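Municipal Finance Notes

Council opens consultation on the long-term financial plan

Hiltevville Council has released its draft Long-Term Financial Plan for public comment. The draft was endorsed for exhibition at the ordinary meeting of 10 November 2023 and will stay open for submissions until the end of March. It sets out how the municipality proposes to pay for its services, its roads and its buildings over the coming decade, and it asks residents to consider three matters on which councillors have not yet reached a settled view.

The plan should be read together with the Asset Management Strategy adopted last year. That strategy recorded a widening gap between what the municipality spends on renewing its assets and what those assets require. The draft plan does not close the gap in full. It slows its growth during the first four years and begins to reduce it from the fifth, on the assumption that operating costs rise no faster than rates income.

Where the pressure comes from

For several years the municipality has met its recurrent commitments by drawing on reserves set aside for other purposes. The practice is lawful and has been disclosed in each set of annual statements. It cannot continue indefinitely. The general reserve is now close to the minimum level required by council policy, and the Director of Finance, Mafalda Barros, has advised councillors that a further draw should be approved only in an emergency.

Three items account for most of the change since the previous plan. The first is the cost of road resurfacing, where contract prices have risen sharply with each tender. The second is insurance, particularly for the older halls and the swimming centre. The third is the end of the provincial bridge grant, under which the Dornano crossing was maintained for many years at no direct cost to local ratepayers. Responsibility for the crossing passed to the municipality in the winter, and the draft plan is the first to carry it as a local obligation.

"The bridge belongs to us now, and we have to put money aside for it every year," Ms. Barros told the meeting. "If we leave it out of the plan, the cost will come back as a loan at a time we did not choose." 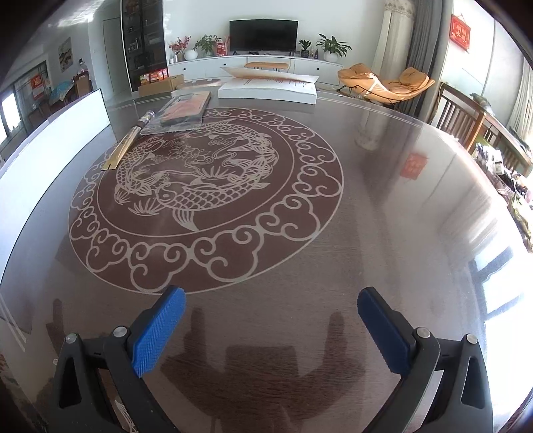 Round table with glass top and wood-grain surface.

What the draft proposes

The plan would hold the general rate increase at its present level for two years and then apply a modest additional increase, with the proceeds restricted to renewal work. A restricted increase is held in a separate account and reported on its own line. It may not be used for salaries, events or new buildings, and any proposal to change its purpose would have to be advertised and voted on in open session.

The municipality has 3,556 rateable properties, of which 1,804 are in the town and the remainder are in the rural districts. Rural owners have argued in past consultations that they pay for services they seldom use. The draft responds by keeping the existing rural differential in place for the life of the plan. It does not widen the differential, as the Kneževič Ratepayers' Association had requested in its submission last year.

Fees for the use of halls, grounds and meeting rooms would be reviewed every second year. At present they are reviewed only when a user group asks, and some charges have not moved for a considerable time. Groups holding a current agreement would keep their existing fee until that agreement expires.

The draft also recommends that council stop approving unbudgeted spending between quarterly reviews, except where public safety is at risk. Councillor Norbert Szilágyi spoke against this part of the draft. He said that small requests from community groups often arrive at short notice, and that a wait of up to three months would defeat the purpose of many of them. Councillor Lourenço Godinho supported the rule and asked that a small contingency be placed in each quarterly budget so that such requests could still be heard. The mover accepted his amendment, and it now forms part of the exhibited document.

Matters on which council seeks direction

Councillors have asked residents to address the following in their submissions.

Whether the additional rate increase should begin in the third year, as drafted, or be brought forward to the second. An earlier start would allow the Dornano crossing works to be paid for without borrowing.

Whether the depot site on Flarari Road should be sold. The site is surplus to operational needs, although part of it is leased for storage. A sale would restore the general reserve to a comfortable level but would remove a modest and steady source of rent.

Whether the swimming centre should continue to open through the shoulder season. Closing earlier in autumn and opening later in spring would lower energy and staffing costs. School bookings would be protected under either option.

The draft makes no recommendation on the second and third of these. A supporting paper on each has been placed with the exhibited plan, including the valuation method for the depot site and the attendance records for the pool.
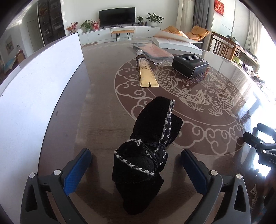
Can a resident comment on only one part of the plan?
Submissions may deal with a single item or with the whole plan, and both kinds are given the same consideration when the report to council is prepared.

How the decision will be made

Staff will prepare a report summarizing all submissions received by the closing date. The report will list each issue raised, the staff response and any change recommended to the draft. Names will be published unless the writer asks for them to be withheld. Anonymous submissions will be read but will not be listed.

Council will hear speakers at a special meeting once the consultation has closed. Each speaker will have five minutes, and organizations may nominate one representative. Those wishing to be heard should say so in their written submission. The plan will then return to an ordinary meeting for adoption, with or without amendment, in time to guide preparation of the next annual budget.

The external reviewer, Benedikt Plattner, has been engaged to test the assumptions in the plan, in particular those on wage growth, contract prices and interest. His review will be released in full before the special meeting. Councillors resolved that no part of the plan be adopted until the review has been tabled.

Adoption does not in itself set the rates. These are set each year by separate resolution, following a separate notice, and council may depart from the plan if circumstances require. Where it does so, the reasons must be recorded in the minutes.

Obtaining a copy

Printed copies of the draft plan and supporting papers may be read at the municipal office and at the library during opening hours. A shorter summary has been delivered to households in the town and is available to rural residents on request. Large-print copies can be arranged through the front counter.

Written submissions should be addressed to the Municipal Clerk, Afonso Prata, and marked "Financial Plan." Submissions may be left at the office, mailed, or sent through the form on the municipal website. The web form accepts up to 1,000 words, and longer submissions should be mailed or delivered by hand. Every submission that includes a return address will be acknowledged in writing.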